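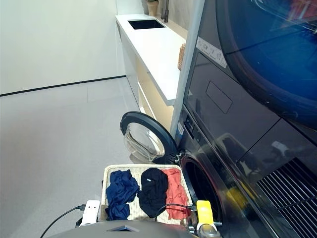

Después de tres semanas peleando con el cuarto de lavado del piso nuevo, dejo por escrito cómo lo hemos organizado. Va en hilo, que me lo ha pedido más de uno.

1/ El piso anterior tenía la lavadora en la cocina y el tendedero en el pasillo. En este hay un cuarto aparte, con encimera larga y fregadero al fondo. Lo del fregadero fue lo que nos decidió a firmar.

2/ Lavadora y secadora van en columna, la secadora arriba. Itzel quería ponerlas una al lado de la otra bajo la encimera. Medimos y nos quedábamos sin la mitad de los armarios, así que columna.

3/ El kit de unión lo compramos aparte: 101 euros. No os fiéis de apilar sin él aunque la máquina de arriba parezca firme. El instalador se negó a montarla hasta que llegó, y tenía razón.

4/ La puerta de la lavadora abre hacia la izquierda, o sea, hacia la encimera y los armarios. Abierta del todo ocupa bastante. Antes de comprar, dibujad el giro en el suelo con cinta de carrocero.

5/ Puerta abierta entre lavados. Siempre. Y una vez por semana, un trapo por la goma gris del tambor, levantando el pliegue. Ahí se queda la pelusa, alguna horquilla y, en nuestro caso, una moneda de dos euros.

6/ Ropa sucia: cesto de mimbre rectangular, color crema. Tuvimos uno de plástico con ruedas y lo regalamos a Berenice, que tiene más metros. El de mimbre cabe bien en brazos y se apoya en la encimera sin rayarla.

7/ Un aviso con el mimbre: no metáis toallas mojadas. Si no vais a poner la lavadora en el momento, colgadlas primero. El primer cesto que tuvimos acabó con manchas negras en la base.

8/ Encimera blanca. Queda bien y se ve todo. El detergente en polvo deja cerco si le cae agua, así que hemos pasado al líquido, que además cabe en el armario de abajo – el polvo no cabía de pie.

9/ Los armarios son en tono madera clara. Reparto actual: detergentes junto a la máquina, trapos y bayetas en el centro, lo de la plancha al fondo. Seguramente cambie.

10/ El fregadero es negro. Con agua dura se marca la cal cada dos días. Vinagre rebajado, cinco minutos, aclarar y secar. Si volviera a elegir, lo pondría de acero.

11/ Suelo de baldosa grande gris claro. Pocas juntas, se friega en nada. El rodapié es negro y muy fino, y coge polvo por arriba. Aspirador con cepillo pequeño.

12/ Horario: color los lunes y jueves, blanco el sábado, sábanas cuando toca. La secadora solo para toallas y ropa interior. El resto va al tendedero de la terraza.

13/ Queda pendiente una barra para colgar camisas recién salidas. Leopoldo dice que en la pared blanca de enfrente, yo creo que estorbaría al pasar con el cesto. Si alguien tiene una abatible que aguante peso, que me diga el modelo.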